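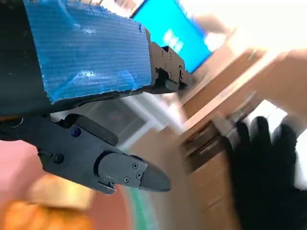
[claltard-desks] Re: Blue screens and the bright side of the room

From: Khalil Hakim
To: claltard-desks
Date: Feb 12, 2025

On the window desks, the first message in this thread said:

> Hi all,
>
> Following up on the glare complaints. I spent part of the afternoon
> going through the options and I think we should do the whole thing
> in one go:
>
> 1. Turn every desk on the bright side 90 degrees so the monitors
> are side-on to the light.
> 2. Order the Nanditz clip-on hoods from Lammers. They come in
> boxes of 20 and one box would cover us. The quote is $200 with
> delivery.
> 3. Agree on one standard background for all screens. The article
> I linked last week recommends a strong blue, on the grounds that
> it is restful and cuts eye strain.
>
> If there are no objections I'll place the order on Friday and we
> can move furniture the week after.

I object, or at least I object to two thirds of it.

Start with the blue. I read the linked article twice and I can't find where the claim comes from. It cites a blog post, which cites a brochure from a company that sells tinted screen film. A vivid cyan screen with white characters on it is a bright thing to stare at. Put it near a bright white wall or a window and you have two bright things. Maybe some people find it restful. I had one like that at Cistlow for most of a year and by four o'clock I was looking at the carpet to give my eyes a break. If you like blue, have blue. I don't see why it should be the rule for everyone.

Next, the hoods. Has anyone on this list used one? I mean used it at a desk for a full working week, as opposed to seeing it in the catalog. The product page says "up to 5 times less glare" and doesn't say compared with what, or in what light, or who measured it. A hood shades the top and sides of the screen. Our trouble, as far as I can tell from my own desk, is that the space behind the monitor is so much brighter than the monitor. A hood does nothing for that, and you still have the same bright patch in your eyes just past the bezel. Also, ours have thin bezels and the clips in the Lammers photos look made for thick ones. I'd want to see that tried before we buy a boxful.

Turning the desks I can believe in. It's the one part that makes sense on paper and costs nothing except a sore back. But I'd do two desks first and leave the others where they are until we know. Last April we moved the whole row in one morning, the power strips wouldn't reach, and we had extension cords across the walkway until somebody gave up and moved it all back. Measure the cords first, please.

Things I would try before spending anything:

Pull the blind down halfway. I know we have said this before. It's still up every time I walk in.

Turn the brightness on the monitor itself to match the room, and do it again after lunch when the light changes. Most of them are still on the factory setting.

Move the screen back from the edge and tip it a little, then sit down and look before deciding it's no good. People adjust these things standing up and then wonder why the reflection is worse in the chair.

Clear whatever is stacked around the base. Glossy folders and white paper throw light up onto the lower part of the screen. I didn't believe this either until I took the papers off mine.

If after two weeks of that people are still squinting, I'll go along with a trial of one hood. Lammers must be willing to sell a single one or send a sample, and if they aren't, that tells me something too.

One question for whoever has the quote in hand: is the $200 before or after tax, and can the box be returned once it's been opened? The page I looked at says "satisfaction guaranteed" in large letters and then has no returns section at all.

So please don't place the order on Friday. I'm happy to have my desk be one of the two that gets turned. I'd want to keep my own background.

Khalil

--
claltard-desks mailing list
To leave the list, send a message with the word "unsubscribe" in the subject line.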